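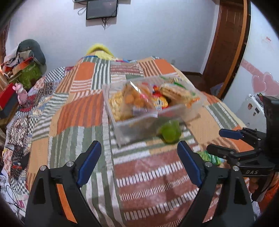

Snack box on the quilt, near gripper open.

Tidying tips from a robotics club that still isn't convinced

Our club picked "pack the snack box" as its home project in May. I was against it. A person can sort a box of crackers before the kettle boils, and hand grippers make the same job drag on all Sunday. Still, we did it, and a few of the habits are worth stealing even if you never touch a gripper.

Use a clear box
I'd say this to anyone with a snack drawer. If you can see the crackers through the side, you stop digging for them. Lids are another matter. Ours spends its life under the bed.

Work on something flat, if you have it
A bed is the wrong height and it sags. Quilts bunch up, too. Half the club says that's good practice for real homes. I say use a table. Smooth the cover down hard before you begin and again when you swap turns.

Stand bags up, don't lay them down
Pinch near the bottom seam and keep the bag upright. Squeeze the middle of a puffed bag and you'll be eating crumbs. This goes for fingers as well as grippers. 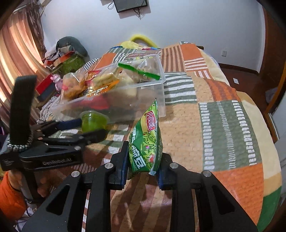

Put the awkward things in last
Jelly cups are small and slick, and they roll. Leave them outside the box until the bags are settled, then tuck them into the corners.

Don't trust the timer
The Udetti team's sheet says 56 seconds a box. Our best was 229, and that was with 2 people who had practiced. Maybe theirs had fewer snacks. The sheet doesn't say.

Skip the gadgets
Someone always suggests a Grindeo divider set. We tried it for 10 boxes and went back to a cut-down cereal carton, which costs nothing and can be thrown out when it gets greasy.

Wipe the pads
Salt and oil get on everything. A damp cloth between rounds is plenty. Dry the pads before the next bag.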